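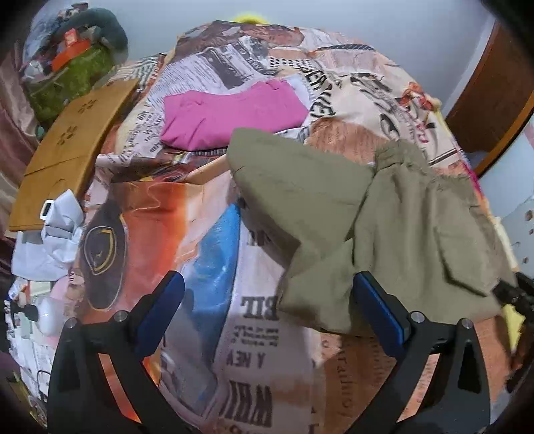
Gokstead Owners Forum: Hand Tools and Fixings
Posted by olemville_works, 21/06/2019
This office requests members' advice on cordless staple guns for upholstered headboards. We maintain 9 guest rooms in Olemville and intend to recover each headboard before November. The duvets carry a newspaper collage print in cream, brown, orange and blue, and the fabric selected is a plain brown to match. Is the Lerix adequate for hardwood frames?

Reply by bench_and_batten
The Lerix is suitable for softwood and plywood. On hardwood, staples may stand proud and require a hammer. I would recommend the Eyvindsson pneumatic model.

Reply by tackstrip4
I must respectfully disagree. I have driven over 373 staples into a beech frame with the Lerix, using the shorter staples, and reset four. A compressor is an unnecessary expense for this quantity of work.

Reply by bench_and_batten
Shorter staples will not hold two layers of fabric and batting. My position is unchanged.

Reply by olemville_works
Both replies are noted. We shall hire the Eyvindsson for one room and test the Lerix on an offcut.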